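Home | Visits | Archive | Contact

Open Afternoon at Zerero, Haslam

Last updated: October

The sign on the old Fudby mill says 1881, and the heating may be original. Zerero has the second floor. We were given badges, weak coffee and a talk on Clitarard, their system for teaching a robot arm lab chores by showing it lots of examples.

Most of the examples are made in simulation. An operator steers a simulated arm over a bench of racks and numbered pucks, and every try is saved, good or bad. The tally on the wall stood at 3958. I had hoped for sparks and got people in cardigans frowning at monitors.
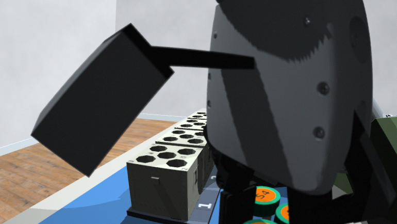
Visitors were allowed two tries each. My first was marked as a failure before I had quite found the controls. The second was kept, "for variety," which I have decided to take as praise. A boy of 16 behind me did it twice without putting down his biscuit.

I asked when Clitarard would manage without us. More examples were needed, they said, and would I like to come back on Monday?

Parking is free after 2, if you can find the gate.

Print this page | E-mail this page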